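Clullden Utility Extends Ultrasonic Water Meter Program

23 June 2025

Clullden's water utility will replace the mechanical meters in its eastern supply zone with ultrasonic units from Pukeo, following a trial in the Breda district. Installation starts in October and covers residential connections first. Commercial connections with larger pipe sizes will be handled under a separate contract.

The Pukeo unit has no moving parts in the flow path. Two transducers send pulses with and against the flow, and the difference in travel time gives the velocity of the water. Readings are stored every 30 minutes and sent by radio once a day. The manufacturer rates the meter for water temperatures up to 50 degrees Celsius and specifies a straight pipe section upstream of the body — a requirement that ruled out 17 older meter pits in the trial area. Those pits will be rebuilt before new units are fitted.

Data collection runs on software from Hutapea, which compares night flow in each zone with the sum of the individual meters. A gap that lasts longer than 60 hours is flagged for a leak inspection. Customers will be able to see daily use in their accounts, but billing stays on the present quarterly schedule. 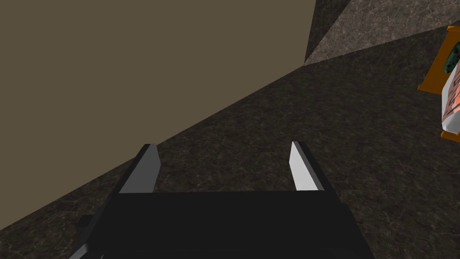

Anisa Majimbun said that the radio link deserved more attention than the measuring principle, and that meters under cast iron covers would need an external antenna if daily readings were to be dependable. The utility has included the antenna as an optional item in the contract. Old meters will be returned to the depot and their final readings kept on file until the first bill from the new unit has been issued.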